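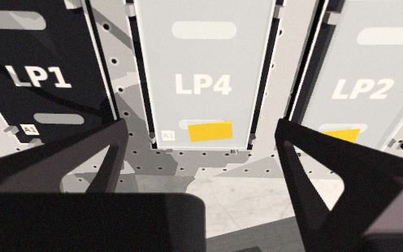
Three labelled panels in a row, on a perforated grey backing plate

How I label the fuse box (and everything near it)

I put this off for years. Our house has had three lots of owners fiddling with the wiring, and the old stickers said things like "back" and "other back". When the kitchen went dark in September I spent 19 minutes flicking switches with a torch in my teeth, so that was that!

You'll want a helper, a phone each, a pencil and some paper. Mine was Lurdes, who has a good loud voice. Leave the cover on throughout, you only need the switches on the front.

1. Save your work and shut down any computers first. I forgot, and lost a spreadsheet.

2. Put a lamp or radio on in every room. Radios are best – you can hear them go off from the hall.

3. Switch off one breaker. Your helper walks round and shouts out whatever has died. Write it all down, even the doorbell.

4. Switch it back on, then do the next. We had 9 to get through and stopped for tea after the fifth.

5. Type up the labels in plain words. "Upstairs sockets, front" beats "Ring 2" when you're half asleep.

Clean the surface with a bit of white spirit before sticking anything, and let it dry. I also tape a copy of the full list inside the cupboard door.

If a breaker won't stay on, leave it off and ring an electrician.

70 shares
9 comments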